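Hoof horn notebook, February, second entry

Carried on from the trimming visit at Vorkside. Clippings from both front feet of the grey gelding and the bay mare bagged separately by quarter and toe, labelled on the yard and not back at the bench. Last month's lot were labelled at the bench and I no longer trust the left/right on two of them.

Samples rinsed, brushed, blotted, then left in the humidity box overnight. Box set to 40 per cent. Reading at 7.15 the next morning was on the set point, but the door seal is perished along the bottom and wants replacing before anything longer than an overnight run.

Moisture by weight loss, oven at 100 degrees, weighed until two readings agreed. Toe horn came out drier than quarter horn in every foot, as expected. The mare's near fore quarter was the wettest of the lot and also the one with the old seedy toe cavity, now grown down to within a finger's width of the ground. Separation still visible at the white line but the margins are clean and hard when probed. Jarnberg pared it back a little further and left it open. No packing.

Growth marks: rasp line put in below the coronet at the last visit, measured again at toe and both heels. The gelding is growing evenly. The mare is slower at the outside heel on the near fore, and she lands on that side first. Can't separate cause from effect on two horses. Next visit, walk both on the level concrete and film from the front before the farrier starts. This time she was trimmed before I had the phone out.

Feed. The yard changed the mare from the old balancer to the Prirnau pellets partway through the growth period, date not written down by anybody. The bag in the feed room has batch 1432 on it, the empty one behind the door has 654. Kept both labels. Any comparison of horn above and below the rasp line is spoilt for her unless the yard can find the delivery note. Have asked. 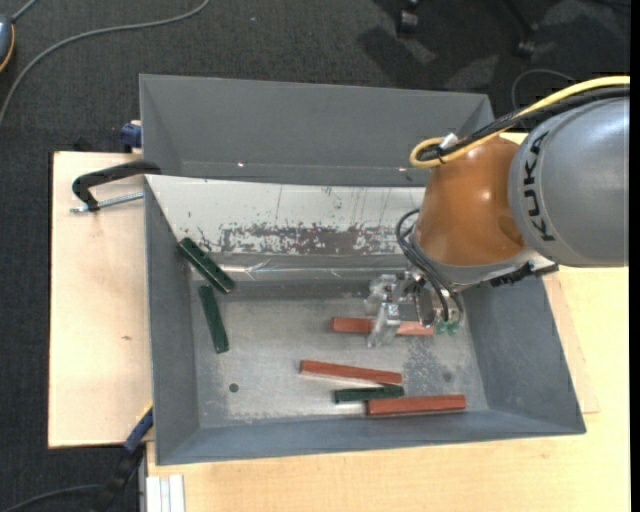 Mathis Coste replied that the delivery note wouldn't settle it in any case, as the yard opens a new bag when the old one runs low and mixes the two in the bin for several days. He would drop the mare from the feed comparison altogether and keep her only for the moisture work. He also thinks the humidity box is being opened too often during the day for the overnight reading to mean much, and asks for a logger inside it.

Agreed on the first point. Mare struck out of the feed table, left in the moisture table with a note. On the second, there is a spare logger in the Ebihara drawer with a flat battery. Battery ordered.

Hardness: durometer readings taken on the outer wall only. The inner wall samples curl as they dry and rock on the anvil, so the numbers wander with how hard I press. Tried clamping between two glass slides, one slide cracked. Next attempt will be to set the clipping in resin and cut a flat face. Resin may change the moisture, so do the weighing first.

To do: door seal, battery, resin, ask Vorkside to write the bag change on the stable door in future. Recheck the zero on the balance, it had drifted by the last digit by the time I packed up at half past four.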